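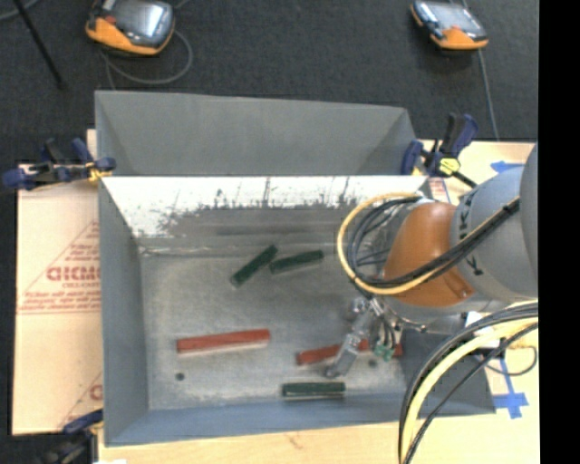 From: Ntombi Mokoena
To: kiln-and-glaze list
Date: 15 Jul 2019
Subject: Re: Re: shared kiln at Ullum, crawling again + shelf question

Quick one, am between loads and have to get to the hardware store before they close. Replies in among yours, sorry if it's a mess.

> Hi all, new-ish to the list, been reading since December.
> I fire at the co-op kiln in Ullum and the white glaze keeps
> crawling. Bare patches the size of a dime, always on the inside
> of bowls, never on the plates. Same bucket, same clay, same
> person dipping (me). What am I missing?

Inside of bowls and not the plates says thickness to me. Glaze pools in the curve, dries thick, cracks as it dries, then pulls back off the crack when it melts. Look at the bowls the morning after you dip, before they go in. Use a flashlight held low. If you see fine cracks like a dried up puddle, there's your crawl, and the kiln had nothing to do with it. You can rub the cracks closed with a finger, lightly. Dust mask on please.

> I tried thinning it with water. Helped one load, then came back.

How much water and did you stir the bottom? The Soriano white settles like concrete. People stir the top half, dip all week, and by the end of the week they're dipping in something totally different from what they started with. Get a stick down to the floor of the bucket. Then sieve it. Then weigh it. I know everyone hates weighing. I use a plastic cup with a line on it, fill to the line, write the number on the lid in marker. If the number creeps up, add water. If it drops, leave the lid off overnight. That is my entire system and it has worked for 9 years.

> Someone at the studio said my bisque is too hot. We go to cone 06.

Doubt it. Too hot and the glaze goes on thin, you'd be complaining of a different problem. What I would ask is how long the bisque sits around before you glaze it. Ours used to sit on the open rack by the door at Cleltesley for weeks and everybody picked it up with hand cream on their fingers. Wipe with a damp sponge, let it dry till the next day, then dip. Not soaking. Damp. Soaked bisque won't pull in the glaze and you get a whole new set of troubles.

> Do you add anything to the bucket? I've read about gum.

I did for a while. Gum makes it brush nicer and stick better but it goes off in summer, and oh my the smell. If you must, make a small jar of it and leave the big bucket alone. First thing to look at is how much clay is in the recipe. Lots of raw clay = lots of shrinking = cracks. Swap half of it for calcined, same weight more or less, test it on 6 tiles before you do anything to the real bucket. Tiles should be curved!! Flat ones will tell you it's fine, same as your plates are telling you.

> Last thing. Shelves. Ours are in awful shape and the group wants
> to buy all new. Is that crazy?

Bit crazy, yes. We got a quote from Komutgate for the full set and it was $987 before delivery and I nearly fell off the stool. Ended up grinding the old ones. Took two of us most of an afternoon. Rubbing brick for the little drips, the angle grinder only for the big lumps, goggles, mask, outdoors, long sleeves, and hose yourself down after becuase the dust itches for days. Then fresh wash, three thin coats, brush each one crossways to the last. Keep the wash off the edges or it flakes down onto whatever's on the shelf below. That white crud in the bottom of a bowl you thought was a glaze problem? Check it isn't wash.

Flip them every few loads too. They sag. If one rocks on its posts by more than the thickness of a coin retire it, cut it up for small tiles to put under drippy pots. Saved us real money that. Anything with a crack running in from the edge goes out, no arguing. I lost a shelf and 50 mugs underneath to somebody who said "it's only a hairline".

Ours cost us in the end one bag of wash and some discs. Buy two or three new ones if the budget has to be spent on something, put them at the bottom where the weight is, and see how you feel next year.

Oh and on the cone packs, somebody asked off list. Yes use them even with the computer controller. Esp. with it. Thermocouples drift, ours was reading nearly a full cone off by the end and we'd been blaming the clay supplier the whole time, wrote them a rather snippy letter in fact. One pack top, one bottom. Write down what they look like when you open up, takes a minute. A cold bottom could be part of your crawl too now I think of it. Which shelf are the bowls on? If they're always down low, try one bowl up top, one plate down low, same dip, same day. Change one thing per load and no more, I know it's slow.

Can you post the recipe for the white when you get a chance, with amounts. And what clay. And whether you're dipping or pouring the insides, you said dipping but a lot of people say dipping and pour the insides first, then dip the outside straight after, and then the wall is wet both sides and the inside lifts. If that's you, wait in between. An hour at least, longer in this humidity.

Got to run, kiln's at 400 and I need to go put the lid down and pulg the top peep.

Ntombi

ps. the test tile swap is still on, send me your address if you want in, I lost the old list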